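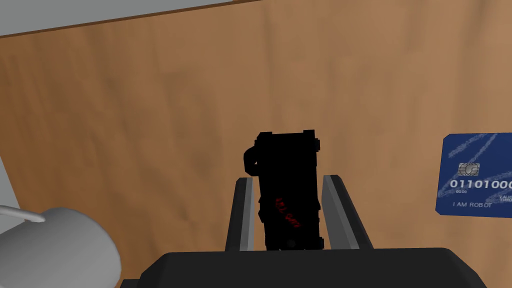
图 4-1 腕部视角,夹爪闭合,两指夹持黑色物体

## 4.3 夹爪对比试验

本节介绍如何在 Flustgate 仿真环境中用同一张桌面、同一组物体,先后试用 Panonetti 与 Howlader 两款平行夹爪,并比较结果。控制器统一使用 Kavine。更换控制器的方法见 4.5 节。

开始前请确认已完成 4.1 节的安装和 4.2 节的相机设置。两款夹爪的模型文件随安装包提供,无需另外下载。

### 4.3.1 载入场景

1. 启动 Flustgate,在“场景”菜单中选择“桌面_木纹”。
2. 在“物体”面板中勾选黑色物体、白色杯子和蓝色卡片。其余物体保持未勾选。
3. 将“随机摆放”设为关闭,随机种子填 96。
4. 点击“重置”,等待状态栏显示“就绪”。

> **注意:** 两款夹爪必须使用相同的种子。种子不同,物体的初始位姿就不同,后面的数据不能放在一起比较。

载入后如果物体陷入桌面或弹起,先检查“接触参数”是否被改动过,再点击“恢复默认值”。不要手动拖动物体来修正,拖动后的位姿不会写入日志。

### 4.3.2 安装夹爪模型

1. 在“机械臂”面板中选中末端法兰。
2. 点击“更换末端”,从列表中选择 Panonetti。
3. 将最大开度设为 70 mm。
4. 在“腕部相机”一栏选择“跟随夹爪”,并打开“显示手指”。
5. 保存为新配置,名称中应包含夹爪型号。

换用 Howlader 时重复以上步骤,开度同样设为 70 mm。Howlader 的模型允许更大的开度,但对比试验中请勿使用。

> **注意:** 更换末端后,工具中心点会自动更新,腕部相机的外参不会。请在“相机”面板中点击一次“重新计算”。忘记这一步时,画面里手指看起来正常,抓取点却会整体偏移。

### 4.3.3 检查张开状态

闭合之前先检查张开姿态。

1. 在 Kavine 控制窗口中发送“张开”指令。
2. 切换到腕部视角,让目标物体位于两指之间。
3. 查看接触力读数。两侧读数均应为零。
4. 如果某一侧有读数,把夹爪退回预备位,重新接近。
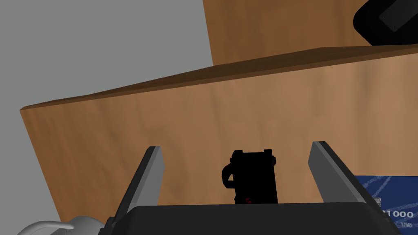
一位用户在旧版手册的评论区写道:我按步骤做了,两侧读数都是零,可一闭合总是左指先碰到物体,物体被推着走一小段才夹紧。后来把接近速度调低,情况好了一些,但没有完全消失。手册能不能写明允许偏多少?

关于这一问题:平行夹爪的两指同步运动,只要物体中心不在两指中线上,就会有一侧先接触。带环状突起的物体尤其如此,视觉模块给出的中心可能把突起部分也算了进去。处理方法如下。

- 在“目标”面板中将“中心计算”改为“仅主体”。
- 打开“闭合前对中”,由 Kavine 根据腕部画面做一次横向修正。
- 修正后仍有单侧先接触的,记录下来即可,不影响本次试验的有效性。

本手册没有给出统一的允许偏差。桌面摩擦系数不同,同样的偏差造成的位移差别很大,请在报告中同时写明摩擦系数。

### 4.3.4 闭合与夹持

1. 将闭合方式设为“力控”,两款夹爪使用相同的目标力。
2. 发送“闭合”指令。
3. 待接触力稳定后,点击“记录起点”。
4. 将夹爪沿竖直方向抬升,速度保持默认。
5. 到达上位后保持不动,运行 2560 个仿真步。
6. 点击“记录终点”,再发送“下降”和“张开”指令。
7. 点击“重置”,重复下一次抓取。

图 4-1 中,两指分别位于物体两侧。用腕部视角核对时,以两指与物体之间的相对位置为准,背景中的杯子和卡片只作参照。黑色物体与夹爪本体颜色接近,如果在画面中难以分清下缘,可在“显示”菜单中打开“轮廓线”。轮廓线只影响显示,不会进入保存的图像。

> **警告:** 在仿真中能够稳定夹持的目标力,不得直接用于实机。实机首次运行时,应从厂家规定的最小夹持力开始,人员离开机械臂的工作范围,急停按钮置于手边。

### 4.3.5 比较结果

每款夹爪完成全部抓取后,在“日志”面板中选中两份配置,点击“并排比较”。需要查看的项目有:

| 项目 | 含义 | 判读方法 |
|---|---|---|
| 接触时差 | 左右两指首次接触的时间差 | 越小越好,先确认已打开“闭合前对中” |
| 滑移量 | 起点与终点之间物体相对手指的位移 | 只比较同一物体 |
| 力波动 | 保持阶段接触力的变化幅度 | 与步长有关,步长不同不可比较 |
| 遮挡率 | 腕部画面中手指遮住目标的比例 | 与手指宽度和相机高度有关 |

遮挡率容易被忽略。手指较宽的夹爪夹得稳,但腕部相机看到的物体表面也少,依靠画面做闭环控制时,末段的定位会变差。如果试验目的是挑选视觉伺服用的夹爪,建议先看这一项,再看滑移量。

单次结果没有参考价值。我们在内部测试中对每款夹爪各做了超过 900 次抓取,前几十次的排序与最终排序并不一致。时间不够时可以减少物体种类,尽量不要减少每种物体的抓取次数。

### 4.3.6 常见问题

**更换夹爪后画面全黑。** 腕部相机被放到了夹爪本体内部。在“相机”面板中将偏移量恢复为该型号的默认值。

**夹爪已闭合,接触力仍为零。** 检查手指的碰撞体是否启用。从 April 以前的版本导入的配置默认关闭碰撞体,需要手动勾选。

**抬升时物体抖动。** 先减小仿真步长,再检查目标力。只加大目标力,抖动往往会更明显。

**并排比较按钮为灰色。** 两份日志的随机种子或步长不一致。打开日志文件首行核对,不一致的那一份需要重新采集。

**Kavine 提示“末端未识别”。** 关闭控制窗口,保存场景后重新连接。如提示仍在,请确认配置名称中没有空格。

本节修订日期:2023-10-11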